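Briltis: bags and baskets at the table

README

Briltis is a set of short recordings of one household job, putting small things from a bathroom shelf into baskets and bags. It belongs with the Irkanis collection, which covers laundry and crockery, and uses the same folder layout. If you have already worked with Irkanis you can skip to the section on labels.

What is in it

There are 900 recordings, split into 13 folders by task. Each folder holds the recordings, a plain text file with the task wording, and a list of the objects on the table. Of the 900, 133 are kept back for testing and sit in a folder called "held". Please don't train on those.

The objects are ordinary shop goods: toothbrushes, combs, soap boxes, flannels, plastic baskets and thin carrier bags. They were bought over the counter and not altered. Where something wore out it was replaced with the nearest match, and the object list gives both.

Carrier bags

The bags cause most of the trouble in labelling. They are thin, they let the table show through, and they never lie the same way twice. The print on them is often upside down or partly lost in a fold. We do not transcribe the print. A bag is a bag in the labels whichever way up it is.

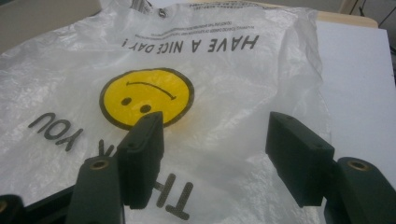 Translucent carrier bag with a smiley face and "HAVE A NICE DAY!", upside down.

A bag gets one of 2 states, "flat" or "crumpled". Use "flat" when most of the bag is spread out, even if it is creased all over. Use "crumpled" for anything bunched up enough that you could not trace its outline with a finger. There is no state for "open", as the annotators could not agree on it. Handles are not labelled separately.

Baskets

A basket is labelled by what is inside it at the start and at the end. An item counts as inside when all of it is below the rim. A toothbrush leaning on the wall with its head sticking out is "on", and stays "on" until it drops. Which way the bristles point is not recorded.

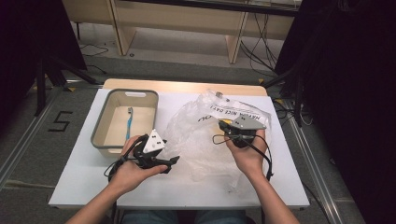
Munro, October

The toothbrush folder was done on the white table with the light wood edging. The blue toothbrush and the beige basket with the grey rim appear under "toothbrush_blue" and "basket_beige" in the object list. The slot in the basket wall is a handle and should not be marked as damage.

Task wording is kept short, for example "put the toothbrush in the basket" or "move the bag to the right". Left and right are always from the side of the person working at the table.

Known problems

In the comb folder some end states were filled in from the task wording and never checked. These have "unchecked" in the notes column.

Two names are used for the soap box, "soapbox" and "soap_box". They are the same thing. We will merge them in the next version.

Viltico, the older labelling sheet, had a third bag state called "folded". If you load old label files, change "folded" to "flat".

Corrections

Send corrections to Kenji Crenshaw with the folder name and the recording number. Changes to labels go in the changelog file, newest at the top.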